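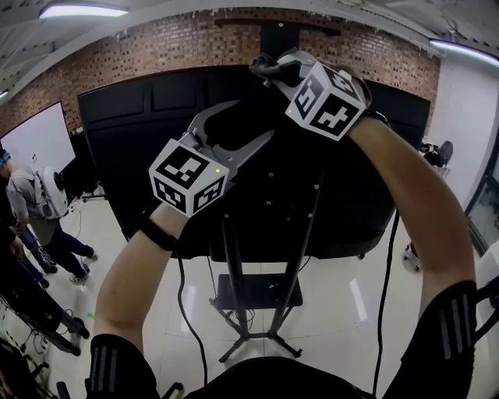 The black tabletop, tipped up, with the brick wall behind it.

I have been in a relationship with a table for 13 months now and I think it's time I wrote about it.

The table is black. It is also large, a word I skated past in the listing, where Caroline Lukumay had typed "generous work surface" and I pictured myself being generous on it. I paid, I borrowed a van, and then I stood in the parking lot looking at the van and at the table and doing the kind of geometry I had promised my tenth-grade teacher I would never need.

What sold me was the tilt. The top swings up on its stand until it's nearly vertical, which in my head meant I could draw on it like an architect in an old movie, sleeves rolled, pencil behind the ear. I don't draw. I cut out patterns and glue things to other things, and both of those hobbies depend pretty heavily on gravity pointing at the table. I found this out with a full jar of buttons.

Still, I keep it tipped up most of the time. The studio is a shared one, a long room with a brick wall and a wooden beam running across it that everybody who visits says something admiring about. (It holds up nothing that I can see. It may be the most relaxed beam in the county.) With the table flat, getting from the door to the whiteboard is a sideways shuffle with your coffee held over your head. With the table up, two people can pass each other and even keep their dignity.

Then there are the holes. The top has rows and rows of little mounting holes in it, and I've spent more time thinking about those holes than about my retirement. Caroline said they were "for fixtures." Which fixtures? She didn't know, she'd bought it from a man who also didn't know. Godfrey Mrema, who has the bench nearest mine and opinions to go with it, told me to hang pegs in them and use the thing as a tool wall. I bought a bag of pegs from Ulby. They did not fit. I bought the next size up and those fit so well that two of them live there permanently.

The holes also eat things. Needles, mostly. Pencil lead. One very small earring belonging to Halima Muli, who was gracious about it in a way that made me feel worse.

The stand I have no complaints about, which annoys me a little, as I'd like a complete set. Tall, black, two uprights, and feet that splay out over the floor like a dog on linoleum. I have kicked those feet with every shoe I own. I put a strip of yellow tape on them in June and kicked the tape off by the end of the week.

And behind it all is the cabinet. I should do a separate post on the cabinet. It's big and black, with raised panels on the front, and it came with the room, and it looks like it should contain either choir robes or a duke. What it contains is fabric. Mine is supposed to be the left half. Orysia Yatsenko has the right half, folded and labeled, and when I open my side she closes her eyes. There's a bolt of gray corduroy in there that I've moved four times and never cut. I'm told that if I haven't used something in a year I should let it go, and I've decided that moving it counts as use.

People ask if I'd buy the table again. Well, Emmanuel Were asked, because he wants one. I told him to measure his room, then measure his doorway, then go lie down for a while. I also told him to try the tilt with nothing on top, and to have somebody else in the building the first time he lowers it, because it comes down slower than you'd think and your arms get tired before your pride does.

He wants to know whether mine is for sale. I said no so fast I surprised myself.

Anyway, I'm going back tomorrow to try a cork sheet over the holes. Orysia has offered me one she had left over from the pinboard. It's a bit short, so there will be a strip along the bottom where the needles can still get through, and I suppose that's where I'll be working.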